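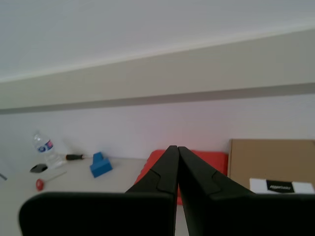 Issue 96

THE HICCUP FILES
Do any of those cures work?
By Roscoe Okafor
2 Mar 2018

You get the hiccups at lunch. Before you've done it four times, everyone at the table is a doctor.

Hold your breath! Drink upside down! Eat a spoonful of sugar! Somebody sneaks up behind you and yells, and now you have hiccups and milk on your shirt.

Every one of these people will tell you that their cure works every time. They've seen it work. Their grandmother swears by it. I've been writing the Doubt It page for the Erndale Junior Reader long enough to get itchy when I hear "every time," so let's take a harder look.

What is a hiccup, anyway?

Put your hand just under your ribs and take a deep breath. There's a big, thin muscle in there called the diaphragm (say it DIE-uh-fram). It's shaped a bit like an upside-down bowl. When it tightens, it pulls down, and air comes into your lungs. When it relaxes, air goes out. It does this all day and all night without being asked.

A hiccup is what you get when that muscle jerks suddenly. Air starts rushing in. A split second later, a pair of flaps in your throat snap shut. Those flaps are the vocal cords, the same ones you use to talk and sing. The snap makes the "hic."

You can't really stop one once it's started. It's a reflex, like a sneeze or a blink.

So what sets it off? Often it's a big meal, or eating too fast, or fizzy drinks, or getting very excited. Often it's nothing anyone can figure out. Babies get hiccups before they're even born, and they haven't been gulping soda.

What are hiccups for?

Scientists have ideas. One is that hiccups helped baby animals burp up air so there was more room for milk. Another is that hiccups are left over from very, very old ancestors that breathed in water and needed a way to close off their lungs. A third says they help a baby's brain learn where the breathing muscles are.

Those are interesting ideas. I like the milk one best. But liking an idea doesn't make it right, and none of them has been settled. If a book or a website tells you flat out "we hiccup because..." you should ask how they know.

The trouble with cures

People were already swapping hiccup cures more than 2,000 years ago. One old Greek story has a man with hiccups being told to hold his breath, then gargle, then tickle his nose until he sneezes. In the story, it works. It's also a story.

Now think about this. Nearly all hiccups go away by themselves, usually in a few minutes. That means anything you do while you have them will look like a cure if you wait long enough.

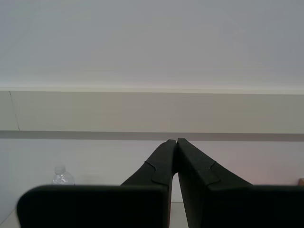 Try it with something silly. Say I tell you that the way to stop hiccups is to say the word "pickle" and stand on your left foot. You do it. You hiccup. I say, "Do it again, you weren't standing straight." You do it again. You hiccup again. I say, "Once more, and really mean it." And now they stop! Was it the pickle?

Most people would say no, because pickle sounds dumb. But swap "pickle" for "drink ten sips of water" and suddenly it sounds like medicine. The proof hasn't gotten any better. All we changed was how sensible it sounds.

There's another sneaky thing going on, and it's in our memory. When a cure works, we tell people. When it doesn't, we shrug and forget. A reader named Mina Alipour wrote to us from Nurport to say that peanut butter has cured her whole family "at least a hundred times." I wrote back to ask how many times it hadn't. She said she'd never thought to keep track. Good for her for saying so! Hardly anyone does keep track, and that includes me.

But couldn't some of them work?

Yes, they could. Being a doubter doesn't mean saying no to everything. That's just as lazy as saying yes to everything.

Holding your breath makes a gas called carbon dioxide build up in your blood, and there's some reason to think that can calm the hiccup reflex. Sipping water and swallowing over and over uses some of the same nerves that hiccups use, so it might interrupt them. Sugar is gritty and tickles the back of the throat, which might do something to those nerves too.

Notice how many times I wrote "might." A good reason why a thing could work is a place to start looking. You still have to look.

Being scared is a weaker one. It makes you gasp, so perhaps it's a bit like holding your breath. I've been yelled at by my brother during hiccups for most of my life and I still get them.

Then there are things for sale. A reader sent me a packet of Eron drops, lemon flavor, with "Stops hiccups fast!" on the front. How fast? Faster than what? Faster than waiting? The packet didn't say. I had one. It tasted like a lemon drop.

How would you find out?

Suppose you wanted to know if ten sips of water really stops hiccups. You'd need a lot of people with hiccups, and that's the first headache, because they don't show up when you want them.

Say you manage to find 40. You flip a coin for each one. Heads, they drink ten sips of water. Tails, they sit and do nothing. Then you time how long everyone's hiccups last.

The people doing nothing are the important part! Without them you have no idea what would have happened anyway. If the water group stops in three minutes and the nothing group stops in three minutes, then the water didn't do much except make people need the bathroom.

Why flip a coin? So you can't cheat, even by accident. If you got to pick, you might give water to the kids whose hiccups already seemed to be fading.

And 40 people still isn't a lot. One kid who hiccups all afternoon could mess up your numbers. With 1,000 people, one oddball matters much less. Big tests like that cost money, though, and most hiccups are gone before anyone could find a clipboard. That's a large part of why we still don't know.
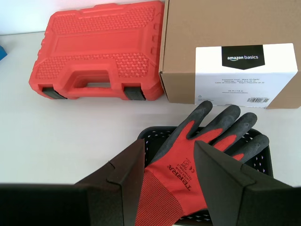

Keep your own hiccup log

You can't run a big test at home, but you can do better than "it works every time." Get a notebook and write down:

The time your hiccups start.
What you'd been eating, drinking or doing.
What you tried, if anything. Flip a coin first: heads for your cure, tails for nothing.
The time of the last hiccup.

Write it down when the cure fails, too. Those are the ones that like to go missing.

Stick to safe things. A sip of water is fine. Don't hold your breath until you feel dizzy, and don't put anything down your throat. If hiccups go on for more than two days, or they hurt, or they're keeping you awake, that's a job for a real doctor and not a magazine.

Send us your logs by the end of April, boring ones included. And if you think I'm wrong about the lemon drops, tell me how you know.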